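Udura opens second service campaign for Clonuro hatchback over rear door latch

November 20, 2024

The car maker Udura has started a second service campaign for its small hatchback Clonuro, this time because of the latch in the rear doors. The company informed its dealers by letter, and the owners will receive their own letter in December.

According to the notice, the spring inside the latch can lose its force after some years of use. When this happens, the door can look closed while it is held only by the first step of the lock. In this state the warning light on the dashboard should come on, but on some of the cars the door sensor gives the signal too late. The company writes that it knows of 11 cases in which a rear door opened while the car was moving at low speed. No person was hurt in these cases.

The campaign covers the five-door Clonuro of the first series, with both engines. The three-door version has no rear side doors and is not included. The Clonuro van, which is built on the same base, uses a latch from a different supplier and is also not included.

## What the dealer will do

The work is free of charge for the owner. At the dealer, both rear latches are taken out and new ones are put in, and the software of the door sensor is brought to the newest version. Udura plans 2 hours for the complete job. Owners should still expect to leave the car for half a day, as many workshops are already busy with the change to winter tires.

The new latches come from Byun, the supplier that also makes the front door locks of the same car. Byun confirmed that production of the new part has started and that the first boxes are going to the larger dealers before the end of this month. Smaller dealers will get the parts later, and for them it is better to call before making the trip.

The dealer in Vusutville told us that its workshop has reserved 19 places per week for the campaign. It will take cars in the order in which the owners call. Families who transport small children on the rear seat can ask for an earlier place, and the dealer said it will try to make this possible. A replacement car is not part of the campaign, but the Vusutville workshop has a few small cars which it lends for a low daily price.

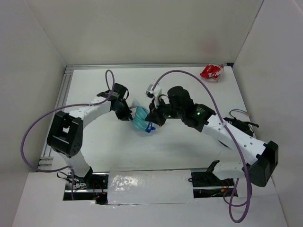
## Advice until the repair

Udura says that the cars can be driven normally until the appointment. The company asks owners to follow these points:

- Close the rear doors firmly and pull once on the outside handle to check them.
- Use the child lock also when no children are in the car. It does not repair the latch, but it prevents that a passenger opens the door from inside by mistake.
- If the door warning light comes on during the trip, stop at a safe place and close all doors again.
- Do not put oil or spray grease in the latch. The grease can reach the sensor and make the signal worse.

An owner who has already paid for a new rear latch can ask for the money back. For this, the dealer needs the original bill and the registration paper of the car. The request can be made at any Udura dealer, also when the repair was done in an independent garage, if the bill shows the part number. The company did not say how long the payment will take.

## How to know if your car is included

The letter will be sent to the address in the vehicle register. People who bought their Clonuro used, and did not yet change the registration, will possibly not receive it. They can give the vehicle number to a dealer by telephone and get the answer immediately. The number is printed on the registration paper and can also be read through the windshield, at the lower corner on the driver's side.

On the customer page of Udura there is also a search field for this. When we tried it yesterday with the number of a car from our readers, the page showed only the first campaign and not the new one. The company answered that the data will be complete when the letters go out.

## The earlier campaign

The first campaign for the Clonuro was last year and concerned the hose of the windshield washer, which could become loose in cold weather. It was a small matter, and most of the cars were repaired during the normal yearly service. Owners who missed it can have both jobs done in the same visit, but they should say it when they make the appointment, so the workshop can order the hose together with the latches.

Cars that are now standing new at the dealers have the latch from Byun already. Udura changed the part in production in spring, at the same time as the seat covers and the radio. The company answered our question whether it knew of the problem at that time with one sentence: the change was made for reasons of supply.

For used cars the situation is less simple. A dealer that belongs to the Udura network must do the repair before it gives the car to the buyer. For a private sale there is no such rule, and the buyer should ask for the repair paper. After the work, the workshop also puts a small green sticker on the frame of the left rear door, where it can be seen when the door is open.

The Vusutville dealer takes calls for the campaign from eight in the morning. Appointments before the end of the year are still possible, but the places for the first week of December are already given.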